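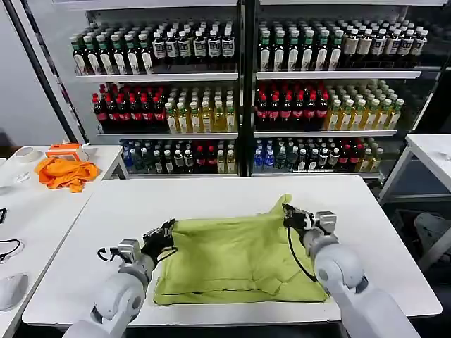

**Galindo Street shop, monthly walk-through**
May 9, 2021

Marked OK, FIX or WATCH. Comments follow each item. Items carried over from the last sheet are noted.

## Entrances and exits

- [x] Front door opens fully, closer works. **OK**
- [x] Exit sign lit on battery test. **OK**
- [ ] Rear door. **FIX.** Latch sticks and needs a hard push. Carried over. Movine quoted for a new strike plate and we are waiting on the part.
- [x] Rear hall clear to full width. **OK.** Two flattened cartons were leaning by the meter cabinet and have gone to recycling.

## Fire equipment

- [x] Extinguisher, front. Gauge in the green, pin and seal in place. **OK**
- [ ] Extinguisher, stock room. **FIX.** Gauge is fine but the tag has not been initialed since the last service. Hook is 2 inches too high for the bracket cover to close.
- [x] Smoke alarms sounded on test. **OK**
- [ ] Sprinkler clearance in stock room. **WATCH.** Top shelf cartons measured 20 inches below the heads. Minimum on our sheet is 18. Do not stack any higher.

## Electrical

- [x] Panel door closes, breakers labeled. **OK.** Breaker 11 now reads "stock room lights." The old label was wrong.
- [ ] Outlet by the mop sink. **FIX.** GFCI did not trip on the test button. Taped over and tagged out until replaced.
- [x] No extension cords under mats. **OK**

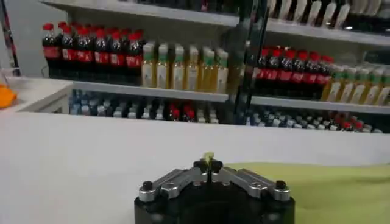 **Can the mop sink outlet be used if the floor is dry?**
Leave it off until the new GFCI is in and has passed the button test. Use the outlet in the hall for the floor machine.

## Floors and ladders

- [x] Entrance mat flat, corners down. **OK**
- [ ] Tile at the restroom door. **WATCH.** Hairline crack, no raised edge. Check again next time with a straightedge.
- [x] Step stool feet and treads. **OK**
- [ ] Noltska ladder, 6 foot. **FIX.** One spreader bar is bent. Moved to the back hall with a red tag. Do not use it for changing lamps.

## First aid and chemicals

- [ ] First aid box. **FIX.** Burn gel expired, small bandages low. Add both to the Irkness order.
- [x] Eye wash bottle sealed and in date. **OK**
- [ ] Spray bottles. **FIX.** One had no label. Emptied and thrown out. Blank labels are in the drawer under the sink.
- [x] Bleach and ammonia cleaners on separate shelves. **OK**

## Follow-up

The outlet and the ladder come first. Outlet to be replaced within 24 hours, ladder repaired or scrapped before the end of May. Initial this sheet when each FIX is closed and keep it in the binder with the last one.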